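4.3 Daily cleaning of the litter box

Do this work one time every day, in the morning if it is possible. Put the box on a firm table, so you do not need to bend your back.

1. Put a new bag in the waste bin. Fold the edge of the bag over the rim.

2. Place the bin next to the box, on the side opposite to your working hand.

3. Push the scoop under the clump slowly. Lift it and shake it gently above the box until the clean granules fall back.

4. Empty the scoop into the bin. Do not hit the scoop on the rim.

5. Make the surface of the litter level. If it is lower than the fill line, add 235 g of Barholm litter.

Note: The fill line is 2 cm below the top of the box.

Caution: Do not put used litter in the toilet. Wash your hands after the work, also when you wore gloves.
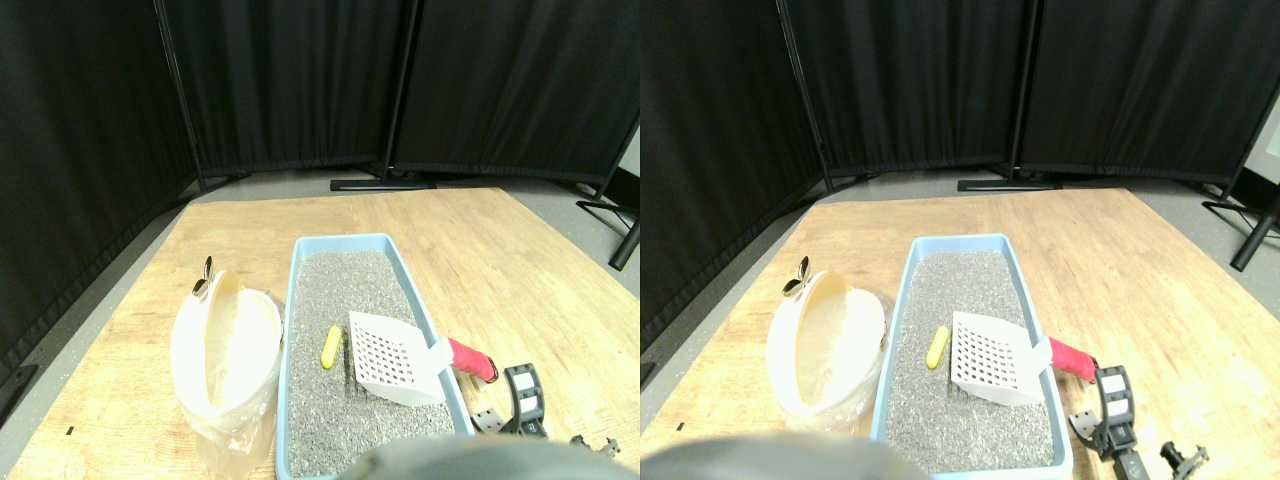
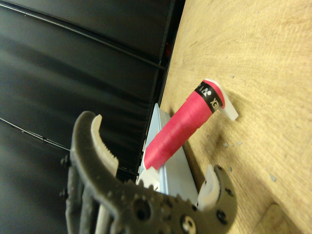

The scoop of the Ukcombe set must be washed every Tuesday with warm water and mild soap. Dry it fully before the next use, because damp granules stay in the slots. The slots in the blade are square, as on the white scoop with the red grip in the first picture, and a soft toothbrush cleans their corners well. Do not use a metal brush. If the blade is bent or cracked, order a new one with part number 651.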